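Open studios at Pendumness, Zirnau

The Pendumness residency opens its building to visitors once a year. The rest of the time it is a working house for printmakers and people who make books, and the public part is limited to a small window on the street side where one print at a time is shown. I went for the workshops more than the exhibition, so the exhibition gets less space below than it probably deserves.

Access first. The train from the coast stops at Zirnau and the walk from the station is uphill on a paved road. The former rope works has 3 floors. The ground floor holds the presses and the paper store, the first floor is studios, and the top floor is split between bedrooms and the archive. There is a goods lift but it was reserved for moving plates during the open day. Anyone who cannot manage stairs should write in advance, as the archive has no other route up.

Visitors were taken through in small groups. Julián Vallejo led ours. He runs the etching room and kept to the technical side, which suited me.

The etching room

Two presses are in use. The larger is a Renberg, geared, with a steel bed and a top roller that can be set by a dial at each end. The dials are read separately, and Vallejo sets them by feel and then checks them against a sheet of newsprint pulled through with no plate. If the creases run to one side, he corrects the side that is tight. He uses two blankets for line work and adds a third for deep aquatint. The blankets are washed in plain lukewarm water and dried flat. He was firm that they should never be left under the roller overnight.

The smaller press has direct drive and is used for proofs. It came from a school that closed its print course, and the bed has a slight dip near the middle which is taken up with a sheet of card.

Copper is etched in ferric chloride in an upright tank. Zinc is not used in the building any more. Vallejo prefers the upright tank because sediment falls clear of the bitten line, but it needs a larger volume of solution, and a weak bath shows up first in the aquatints. Test strips are bitten at the start of each week and pinned above the sink. The strips from April were still there, with notes in pencil, and the drift in tone from one to the next was easy to see. 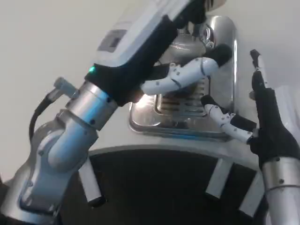

Grounds are mostly hard ground, applied with a roller on a warm plate. One resident had asked for a water-based ground and the results were on the drying rack. The edges had lifted where the plate had not been fully degreased. Vallejo put this down to washing-up liquid with too much perfume in it and now uses chalk and a little soy sauce, which I had read of elsewhere but not seen done. It works on the mild acid and salt in the sauce. The plate is clean when water runs off in an unbroken sheet.

Paper

The paper store is a long room on the north side with no heating of its own. Most of the stock is a cotton sheet sold under the name Leite, in white and a warmer cream. It is soft sized and needs only a short soak. The stacks are kept flat and wrapped, with the wrapped edge facing the door. A hygrometer hangs at the far end, and a second hangs at the near end because the two rarely agree.

I asked about waste. Spoiled proofs are cut down for interleaving, and what cannot be used for that goes to the bindery for spine linings. The cream sheet takes paste better than the white. The reason was not known, and the supplier's data sheet gives the same sizing for both.

The studios

Three residents were in the house. Anselmo Arroyo makes long folded books in drypoint, printed from thin plastic plates that he cuts to odd shapes so that they can be inked separately and fitted together on the bed. The joins print as a fine white line. He has tried to close it by bevelling the edges inwards, with limited success, and for the current book he has decided to plan the drawing so that each join falls on a horizon or a wall. The burr on plastic breaks down quickly and he expects only a short edition.

Miłosz Kubiak works in lithography at home and came to Zirnau to do without it. His studio had rubbings taken from the floor of the rope works, where the old machines had left a row of bolt holes. He was transferring the rubbings to soft ground by laying them face up on the plate and drawing again over the back. Some of the detail is lost each time. He keeps every stage and hangs them in order, left to right.

The third studio was closed, with a notice on the door saying that work was drying.
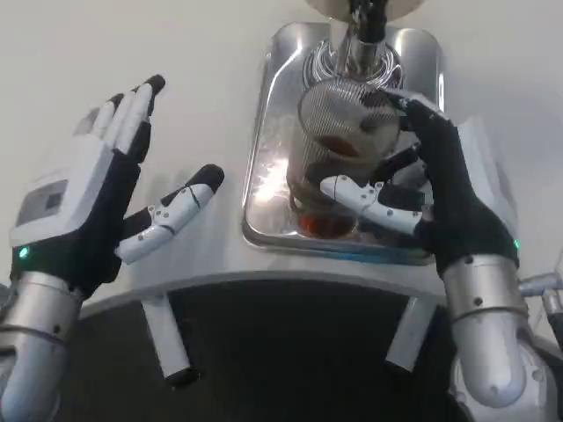

Eifion Phillips
2025-10-13
Filed under: Visits, Printmaking

The archive

Each resident leaves one signed proof behind. The archive now holds 2876 sheets, including the plate tests and the trial bindings, which are numbered in the same run. This makes for an odd catalogue. A finished print may sit between two strips of bitten copper wrapped in tissue.

Nicanor Rivas looks after it. The boxes are arranged by sheet size, and the card index is arranged by date of arrival, so finding the work of one person takes both. A digital list has been started from the most recent end. Rivas gives the plate number, paper, ink and press setting wherever these are known, and leaves the field blank where they are not. He does not accept guesses from the artists afterwards.

Sheets are handled with clean dry hands, except the photogravures, for which gloves are provided. We were shown an early group of aquatints on a laid paper that has since gone out of production. There is foxing along the lower margin, confined to the sheets that had been framed. The remaining sheets from the same batch, kept in the dark, are clean.

Research visits to the archive are by letter or email, on weekday mornings. Photography for study is allowed without flash. Applications for next year's residencies open in April, and the form asks for a list of the processes the applicant can carry out without supervision. Vallejo advised keeping that list short and accurate, as the press time is allotted from it.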